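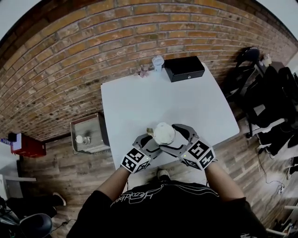
A white round container with a lid, on a white table.

Lidded containers are one of those things I never thought I'd write an encyclopedia entry on, but I love them! A lid keeps dust and bugs out and smells in, and people have been putting tops on pots for as long as they've had leftovers. There are 2 main types, the kind that screws on and the kind that presses down (I'm a press-down person, always have been).

My friend Vasco Meireles grew up in Ciston, where the old Azevedo shop sold crocks with a cork seal – he still keeps salt in his. The shop's last catalog listed 1,631 items, and 20 of them were spare lids. I wish more stores did that, I lose a lid every December.

Round ones are easier to scrape clean, square ones stack better in a cupboard. In Lultden they call any small lidded pot a skedar, after the Skedar line sold there.

Last updated: March 4, 2012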